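Ultano Wandkorbsystem – Aufbewahrung für Werkstatt, Hauswirtschaft und Lager

Produktredaktion Delić Betriebsausstattung
Zuletzt aktualisiert: 11. Dezember

Das Wandkorbsystem Ultano wird von Delić Betriebsausstattung am Standort Nasemport gefertigt und richtet sich an Einrichtungen, in denen Kleinteile, Verpackungsmaterial und Verbrauchsgüter griffbereit an der Wand vorgehalten werden. Es umfasst Körbe aus punktgeschweißtem Stahldraht, eine Tragschiene sowie das zugehörige Befestigungsmaterial. Sämtliche Bestandteile sind einzeln erhältlich und mit den älteren Ausführungen des Systems kombinierbar, sofern diese bereits über die gekröpfte Einhängelasche verfügen.

Ausführungen

Die Körbe werden in drei Bauformen angeboten. Die flache Schale eignet sich für Formulare, Beutel und Folienzuschnitte. Der halbhohe Korb nimmt Dosen, Rollen und Kartons auf. Der tiefe Korb ist für sperriges Gut vorgesehen und wird ab Werk mit einer zusätzlichen Querstrebe am Boden geliefert. Alle Bauformen sind in Weiß, Lichtgrau und Schwarz pulverbeschichtet erhältlich. Sonderfarben werden ab einer Bestellmenge von 100 Stück je Bauform und Farbe ausgeführt; die Lieferzeit verlängert sich in diesem Fall um 3 Wochen.

Die Maschenweite ist bei allen Körben einheitlich. Für sehr kleine Teile wird eine Einlegematte angeboten, die sich mit einer gewöhnlichen Schere zuschneiden lässt. Beschriftungsclips sind nicht im Lieferumfang enthalten und gesondert zu bestellen. 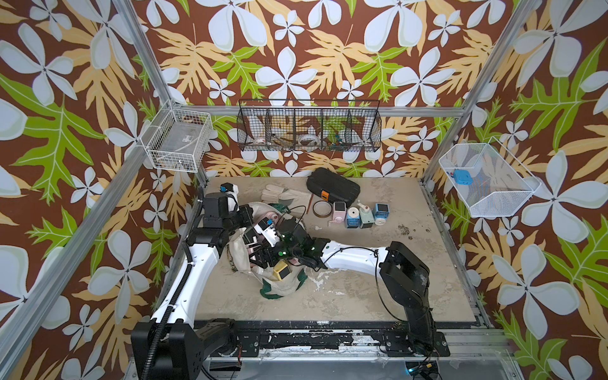 Für die Montage an tapezierten Wänden gelten dieselben Vorgaben wie für verputzte Flächen. Maßgeblich ist der Untergrund hinter der Tapete. In Mauerwerk und Beton sind die beiliegenden Dübel zu verwenden, in Gipskarton ausschließlich Hohlraumdübel nach Angabe des Herstellers. Bei Strukturtapeten empfiehlt es sich, die mitgelieferten Distanzscheiben unterzulegen, damit der obere Rahmendraht keine Druckstellen hinterlässt. Eine Befestigung mit Klebepads ist nicht zulässig und führt zum Erlöschen der Gewährleistung.

Die Bohrlöcher werden mit der beiliegenden Papierschablone angezeichnet. Vor dem Bohren ist zu prüfen, ob im betreffenden Bereich Leitungen verlaufen. Die Schrauben sind zunächst lose einzusetzen, der Korb ist auszurichten und anschließend handfest zu verschrauben. Akkuschrauber mit hohem Drehmoment können die Laschen verformen.

Technische Angaben

Werkstoff: Stahldraht, punktgeschweißt
Oberfläche: Pulverbeschichtung, matt
Tiefe der flachen Schale: 100 mm
Länge der Tragschiene: wahlweise 500 mm oder 1.000 mm
Befestigungspunkte je Korb: 3
Einsatzbereich: trockene Innenräume

Die zulässige Traglast hängt von Untergrund und Bauform ab und ist dem Datenblatt zu entnehmen, das jeder Lieferung beiliegt. Die dort genannten Werte beziehen sich auf gleichmäßig verteilte Lasten. Einseitig beladene Körbe – etwa mit schweren Gebinden an der Vorderkante – sind um eine Laststufe niedriger anzusetzen.

Pflege und Instandhaltung

Zur Reinigung genügt ein feuchtes Tuch mit mildem Spülmittel. Scheuernde und lösemittelhaltige Reiniger greifen die Beschichtung an. Beschädigte Stellen sollten zeitnah mit dem Ausbesserungsstift behandelt werden, der in den drei Standardfarben geführt wird. In gewerblich genutzten Räumen ist der feste Sitz der Schrauben einmal jährlich zu kontrollieren. Verformte Laschen dürfen nicht zurückgebogen werden; der betroffene Korb ist auszutauschen.

Bestellung und Lieferung

Standardausführungen werden ab Lager Gamport versandt. Bestellungen öffentlicher Einrichtungen werden auf Rechnung ausgeführt. Ab einer Abnahme von 500 Körben erstellt der Vertrieb ein gesondertes Angebot, das auch Teillieferungen an mehrere Standorte umfassen kann. Musterkörbe werden gegen Berechnung abgegeben und bei nachfolgender Bestellung gutgeschrieben.

Die im Oktober eingeführte Tragschiene mit verdeckter Verschraubung ersetzt die bisherige Ausführung. Restbestände der alten Schiene sind auf Anfrage noch lieferbar – eine Mischbestückung innerhalb einer Reihe wird wegen der abweichenden Bauhöhe jedoch nicht empfohlen. Ersatzschrauben und Distanzscheiben für beide Ausführungen bleiben dauerhaft im Programm.

3 Kommentare
100 Mal geteilt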